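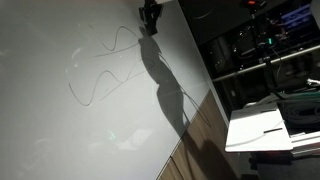 Oficina em casa > Automóvel e pista

Lacey Garside, 6 de março

Manutenção das ferramentas entre corridas de clube

Para quem prepara o próprio carro na garagem, a maior parte dos erros de aperto e de pressão vem de instrumentos mal guardados. Seguem-se as rotinas que usamos na equipa Pickering, válidas para qualquer carro de turismo de série.

Chave dinamométrica

Aliviar a mola até ao valor mínimo da escala depois de cada utilização, nunca abaixo dele. Guardar na horizontal, dentro do estojo. Não usar para desapertar porcas de roda. Mandar verificar a calibração a cada 3000 ciclos ou no fim da época, em dezembro.

Manómetro de pneus

Comparar sempre com um segundo manómetro antes da primeira sessão. Uma diferença constante entre os dois corrige-se na folha de afinação; uma diferença variável obriga a substituir o instrumento. O Onden de mostrador analógico aceita ajuste do zero por parafuso traseiro. Medir a frio, à sombra, e anotar a temperatura ambiente. 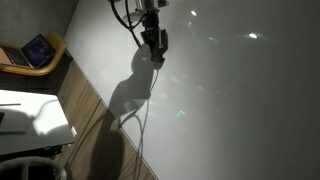
Macaco hidráulico

Purgar o ar com o braço em baixo e a válvula aberta, bombeando 10 vezes. Completar o óleo até ao bordo do orifício de enchimento. Se o braço descer sob carga, trocar os vedantes da válvula. O kit Kelilach traz 2 vedantes e a esfera.

Porcas e pernos de roda

Limpar as roscas com escova de latão. Não lubrificar, salvo indicação do fabricante: a massa altera o binário efetivo. Rejeitar pernos com rosca esticada ou assento marcado.

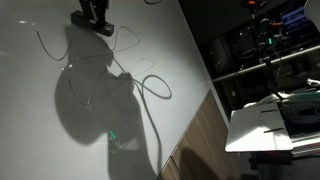
Cabo preto fino sobre o tampo da mesa.

Panos e consumíveis

Separar os panos de travões dos restantes. Uma embalagem de 500 ml de limpa-travões Sorkum chega para os quatro discos. Panos com óleo vão para recipiente metálico com tampa.

Artigos relacionados
Sangrar travões sem ajudante
Alinhamento com fio e réguas
Como ler o desgaste de um pneu semi-slick
Lista de peças para levar ao circuito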